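Notebook, April
Glaze bench, second shelf kiln

Fereshteh asked me to write up the blue properly this time, as the last set of notes consisted of a recipe with a coffee ring over the cobalt line and the word "nice" underlined twice. So, properly.

The aim has not changed since summer. We want a matte blue that stays matte, on the Zarei body, at cone 6, without pinholes and without feeling like a chalkboard when you run a fingernail over it. The customer (Patico, the people with the cafe tableware) would also like it to survive a dishwasher. I have told them that everyone would like that.

Base is unchanged from the last batch. Feldspar, whiting, kaolin, silica, a bit of zinc that Fereshteh disapproves of, and the old Horico frit because we still have most of a bag. When the bag runs out we will have to learn how to make this glaze again from scratch, and I look forward to blaming the new frit for everything.

Mixed 256 grams dry, sieved twice. The first sieving left a tablespoon of grit in the mesh which I take to be whiting that had been sitting near the sink. Pushed it through with the rubber kidney. It went, eventually, with poor grace. Let the bucket stand over lunch and it settled like concrete, so a few drops of Epsom salts solution and a good hard stir. Better. It hung on the whisk after that and didn't run off like skim milk.

Dipped 29 test tiles. Single dip on one end, double on the other, wax on the foot. Numbered on the back in underglaze pencil, except for two that I numbered in ordinary pencil, which will burn off and leave us with a small detective story. 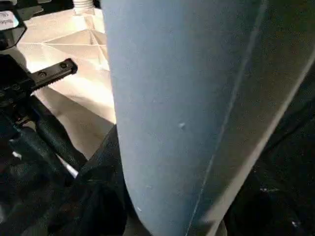

Firing went in mid-afternoon on the slow program. Held at the top for 15 minutes, then let it drop with the lid shut. I had wanted a controlled cool, 50 degrees an hour through the part where the crystals form, but the controller has again forgotten that it has more than one ramp. It did the first segment and then displayed an error code that isn't in the manual. The manual suggests I contact my dealer. The dealer retired to Nova Scotia and sends a card at Christmas.

So it cooled at whatever speed it felt like. I wrote down the pyrometer when I remembered to, and the gaps in the log are where I was eating supper.

Opened it the next morning at 8:30, too early, with the big gloves. Results, in no order:

Single dip ends are mostly a miserable grey with the clay grinning through. Too thin. Tile 4 is the exception, I must have dawdled.

Double dip ends are close. Proper matte on most of them, good colour, and they don't squeak. The cutlery test left metal marks on all the ones I tried, and the marks came off with a bit of scouring powder and more elbow than a cafe dishwasher is going to supply. Needs work.

Pinholes on the tiles from the back of the kiln. The back of the kiln is where the hot spot is, or the cold spot, depending on whether you ask me or Fereshteh. Cones say I am right. She says the cones are leaning on the shelf post. They are, a little.

Crawling on two, both at the wax line. I slopped the wax. Moving on.

The two mystery tiles are the best of the lot, naturally. One is the driest, softest surface we've had out of this base. No idea if it was dipped early, before the bucket thickened, or last, after I had topped it up with water. I have put them on the windowsill where they can be smug. 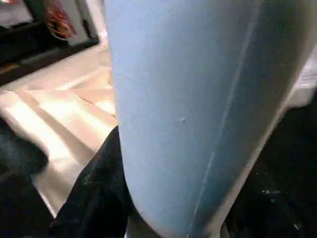
Colour is a bigger argument than surface at this point. Patico's word for what they want is "powder", and they sent a paint chip that is nearer to lavender under the shop tubes and nearer to nothing at all in daylight. Ours at half a percent cobalt is too much like a school uniform. Dropping the cobalt and putting in a touch of rutile warmed it up but gave it freckles. What I'd like on the mugs is that light matte blue in the picture, the way it goes paler down the left flank and then greyer and cooler over on the right where it turns from the light. A flat tile is never going to tell us whether the glaze can do that. A curved wall might, so the next round goes on thrown cylinders with a decent belly, and I can stop squinting at squares.

Fereshteh's vote is for a pinch of black iron to knock the cobalt back. Mine is for less of everything. We agreed to do both and be insufferable about the outcome.

For next time, mostly so I don't have to work it out again:

Weigh the water. "To the line on the bucket" is no use now that there are three lines on the bucket.

Dip count of three, out, drain on the corner, wait for the sheen to go, dip again. I was waiting for the sheen on some and for the kettle on others.

Underglaze pencil lives in the mug with the needle tools. It does not live in my apron.

Try a line blend, cobalt down one side and iron down the other. Fereshteh has the grid drawn up already, in colour, with a legend. It is a lovely grid and I fully intend to spill something on it.

Order: cones, kiln wash, a replacement thermocouple, and whatever Udex are charging for a controller board. I rang and was put on hold, and the hold music was a flute version of something I used to like. Will try again tomorrow before ten.

Shelf 2 has a glaze drip near the edge, needs grinding before anything goes on it. The grinder is in the back with the good goggles. The other goggles are for visitors.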